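Week 3 handout: household chores and who pays for them
Notes by Felicja Rutkowska

Okay, so last week we got stuck on Miłosz's point that housework "doesn't count" because no money changes hands. I went home and thought about it way too much! Economists leave unpaid cleaning out of GDP, but if you hire a cleaner for the very same floor, it goes in. Same floor, same dust, different number.

Try it with a small case. Say a family pays a cleaner 100 a week. That's income for her and output for the country. Then she quits and they do it themselves. The house is just as clean, and output has dropped by 100 (every week, mind you).

Janaka asked me about buying machines. A vacuum cleaner gets counted once, when it's sold. The hours you spend pushing it around never are. Please read the Sternik chapter on this before we meet, and skip the appendix, it's a slog.

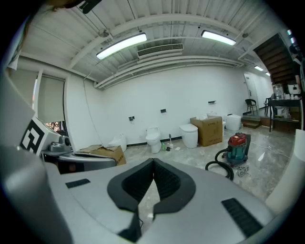
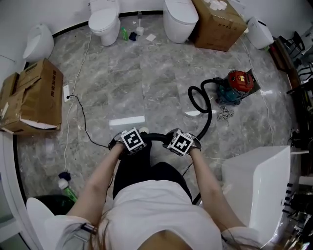

So how would you put a price on an hour of your own cleaning? Most people use one of two ways: what you'd pay someone else to do it, or what you could have earned at your job in that hour. Bring 5 lines on which one you like better.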